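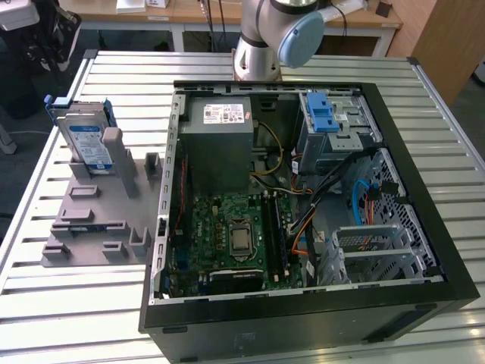
How do eels get smuggled?

A European eel starts life far out in the Atlantic Ocean. The young eels drift towards Europe on ocean currents, and by the time they reach the coast they are thin, see-through and shorter than your finger. At this stage they are called glass eels.

People catch glass eels in river mouths with fine nets. Some of this fishing is legal. A fisher needs a licence, may fish only in certain months, and must write down the weight of each catch. Part of the catch is put back into rivers further inland, and part goes to eel farms. Eels are not bred on farms in large numbers, so farms depend on young eels taken from the wild.

Why is there a rule about selling them?

The European eel is critically endangered. This means it is at very high risk of dying out. Countries in the European Union do not allow it to be sold to buyers outside the Union. Moving the eels out anyway is called smuggling or trafficking.

Glass eels weigh very little. In one sample weighed at Beltport, a single kilogram held 2,350 of them. A suitcase can therefore hold a great many fish, packed in plastic bags with a little water and some oxygen. Larger loads travel as freight, often with false papers that name a different kind of seafood.

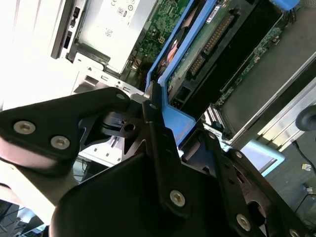
Borislav Matić thinks the papers matter more than the suitcases. In his view, a suitcase is a small problem, but a false form can move a whole lorry, and a form is only checked if somebody opens the box and compares.

How are smuggled eels found?

Inspectors use several methods:

Weight records. If a trader on the River Sultham buys 600 kilograms and can show sales for only 9, the rest has to be explained.

Temperature. Live eels must be kept cool, so a chilled box marked as something dry may be opened.

DNA tests. Different kinds of eel look almost the same when young. A small piece of tissue shows which kind it is. The Nikolaidis laboratory needs 2 hours to test one sample – longer if the fish has been cooked or smoked.

What happens to the eels afterwards?

Live eels are kept in clean, cool tanks and then let go in a suitable river. Tihomir Kovačević, who checks cargo at Beltport, records where each batch is released.

Words to know

Freight: goods carried by ship, plane, train or lorry.
Licence: written permission to do something.
Tissue: the material a living thing's body is made of.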